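Gripper notes, part one of a thread. Two candidates on the two-arm bench: the Cuvero parallel jaw and the Frei adaptive. Same arms, same controller, same operator for both. Posting the settings as I go so they can be argued with.

Both fit the standard flange. The Cuvero needed one adapter ring, the Frei needed two and a longer set of screws. Swap time is short for either once the cable is sorted. The cable is the slow part.

Test set is desk objects: mouse, mouse pad, laptop lid, drawer of a small box, power cord, lamp switch. No foam cubes. Everyone passes on foam cubes.

Each gripper gets 300 attempts, split evenly across the set. An attempt is a success if the object ends up where the script says and is still held or released as the script says. A slip and regrasp is logged as a slip.

Controller is the Nernano box, position mode for the arm joints, current limit on the fingers. Arm speed held at the same cap for both. I did not tune the cap per gripper. That will annoy the Frei people, who recommend a slower approach.

First finding, before any data worth having: the Cuvero driver reports finger position from the motor side, so the number includes the backlash. Command closed, read closed, and there is still a gap you can slide a business card into. Fixed with an offset in the config. The offset drifts between power cycles, so it is now measured at startup.

Second finding: the Frei reports width properly but updates slowly. Fine for logging. Not fine if you want to stop on contact. I stop on current instead and ignore width until the fingers are still.

Cable routing next. We tried inside the forearm strap and outside it. Inside is tidier and pulls at the wrist once joint 5 goes past halfway. Outside snags on things. Currently outside, with more slack than looks sensible. 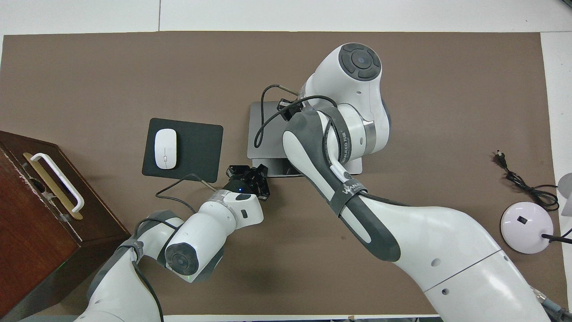

Tomar Lab - Manipulation and Control Group

Cuvero run is where we are now. Short fingers, two of them, parallel. The mat stays down for every session as the bare white tabletop threw reflections into the depth image and the pose estimate for the mouse wandered. On brown it holds still.

Mouse on its pad is the easiest item in the set. The jaws go across the narrow axis, lift, put down. The only failures so far were approach height: too low and the fingertips push the pad along first.

The laptop lid is the worst. Closed lid, thin edge, nothing to get behind. With short fingers the palm arrives before the tips have any purchase. I have 29 logged failures on the lid alone and most of them are the same failure.

The two-arm version of the lid task does better: one arm steadies the base, the other lifts. The cost is the shared workspace. The larger arm's elbow has to sit high, and the planner likes to park it over the laptop, where it shades the lid from the overhead camera. Added a keep-out volume. Planning time went up, shading mostly went away.

Power cord: the jaw closes on it without trouble, but a coil does not come up as one object. The script now asks for the plug end only. I am counting that as a change to the task and will rerun it for both grippers.

Ferdinand Prantl asked whether finger length explains the whole difference on the lid. Possibly. Longer printed tips are on the list, but they flex at the current limit I am using, and then I would be comparing plastics.

Current limit sweep on the Cuvero, mouse only: 500 mA holds through the full move. Lower settings held when static and slipped on acceleration. I kept it there for the rest of the set and did not go higher - the fingertip screws were starting to mark things.

Worth knowing if you copy this setup: check those screws. They back out. I retighten at the start of each session and use thread lock on the pair nearest the tip.

Camera remarks, briefly. The overhead view is good for planning and poor for the last few centimetres, where the gripper covers the object. The wrist view is the reverse. Switching between them at a fixed height gave fewer misses than blending the two estimates. I expected the blend to win.

Frei starts when the Cuvero set is complete. The pads are softer and the linkage wraps, so I expect the mouse to be no contest either way, and the lamp switch to go badly, as it is small and the pads are wide.

Logs and configs go up together after both sets are finished, with the cord rerun included. The startup offset routine is already in the repo under tools. It needs the fingers clear of everything when it runs, so raise the arm first.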